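Zwischenbericht an die Fördergeberin
Vorhaben: Assistenzrobotik im Lehrlabor, Abschnitt Öffentlichkeit und Transfer
Berichtszeitraum: Frühjahr bis Ende Juni
Verfasst von: Tanveer Memon

Liebe Kolleginnen und Kollegen bei der Mughal-Stiftung,

der Bericht kommt diesmal etwas ausführlicher als der letzte, und ich bitte schon jetzt um Nachsicht, falls ich hier und da ins Erzählen gerate. Der Tag der offenen Tür im Juni hat uns alle sehr beschäftigt, und da er im Antrag als eigener Meilenstein geführt wird, möchte ich ihm den größten Teil dieser Seiten widmen.

Zunächst zum Stand. Der Laborplatz, den wir intern Nudine nennen, ist seit dem Frühjahr vollständig eingerichtet. Die Steuerung läuft stabil, die Notabschaltung wurde vom Haus abgenommen, und die Einweisung der Hilfskräfte ist abgeschlossen. Die im letzten Bericht erwähnte Verzögerung bei der Greifersoftware haben wir aufgeholt, wenn auch mit einigen langen Abenden. Mein Kollege Usman Bhutto hat dafür die Bewegungsabläufe noch einmal von Grund auf neu geschrieben, und ich möchte ihm an dieser Stelle ausdrücklich danken.

Nun zum Besuchstag selbst. Wir hatten mit vielleicht der Hälfte gerechnet, gekommen sind im Laufe des Tages rund 400 Gäste, darunter viele Familien aus der Nachbarschaft, die einfach einmal wissen wollten, was hinter den Fenstern im Erdgeschoss eigentlich passiert. Um den Andrang zu bewältigen, haben wir Gruppen zu je 10 Personen gebildet. Das war ursprünglich eine Notlösung — im Nachhinein war es das Beste, was uns einfallen konnte, weil in den kleinen Gruppen auch diejenigen gefragt haben, die sich vor großem Publikum nie getraut hätten.

Gezeigt wurde die Arbeit rund um ein Magnetrührgerät mit Heizplatte, also ein Gerät, das in fast jedem chemischen Praktikum steht. Wir haben erklärt, weshalb ein Arm, der in die Nähe eines Glaskolbens greifen soll, so vorsichtig anfahren muss, und wie die Kamera am Handgelenk dabei hilft. Besonders schön fand ich, dass eine ältere Besucherin, früher selbst Laborantin, den Jüngeren in ihrer Gruppe gleich noch erzählte, wie man in ihrer Lehrzeit mit Kolben und Klemmen umging. Solche Gespräche kann man nicht planen, und doch waren sie für mich der eigentliche Gewinn des Tages.

Die Partnerfirma Gristia war am Nachmittag mit zwei Mitarbeitenden dabei und hat die technischen Fragen zu Antrieb und Sicherheit übernommen. Auch das hat uns sehr entlastet. Die Zusammenarbeit soll im Herbst fortgesetzt werden, ein Entwurf der Vereinbarung liegt der Verwaltung vor.

Nicht alles lief glatt. Die Erklärtexte an den Stellwänden waren zu lang und zu klein gedruckt, und zwischen elf und zwölf Uhr staute es sich im Flur so sehr, dass manche wieder gingen, ohne etwas gesehen zu haben. Außerdem hätten wir die Sicht auf den Arbeitstisch gern auf einen zweiten Bildschirm gelegt; der war bestellt, kam aber nicht rechtzeitig. Für die nächste Veranstaltung ist beides bereits eingeplant.

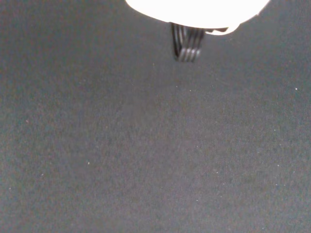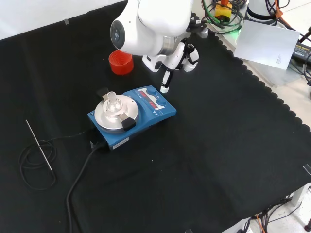

Arbeitsplatz Nudine, erst aus der Sicht der Handgelenkkamera, dann der Tisch mit dem Rührgerät.

Was die Mittel angeht, liegen wir im vereinbarten Rahmen. Die Ausgaben für den Besuchstag fielen etwas niedriger aus als veranschlagt, vor allem weil wir die Bewirtung selbst organisiert haben. Den Rest würden wir gern, Ihr Einverständnis vorausgesetzt, in die Wanderausstellung Dridis umschichten, mit der wir im kommenden Schuljahr an zwei Schulen der Umgebung gehen möchten. Beide Schulleitungen haben mündlich zugesagt, die schriftlichen Bestätigungen reiche ich nach, sobald sie da sind.

Bis zum nächsten Bericht wollen wir außerdem die Rückmeldekarten auswerten, die noch in einem Karton auf meinem Schreibtisch stehen. Beim ersten Durchblättern fiel mir auf, wie oft der Wunsch geäußert wurde, selbst einmal steuern zu dürfen. Usman Bhutto prüft gerade, ob sich das mit verringerter Geschwindigkeit verantworten lässt — über Ihre Einschätzung dazu würden wir uns freuen, gern auch telefonisch.

Mit herzlichen Grüßen
Tanveer Memon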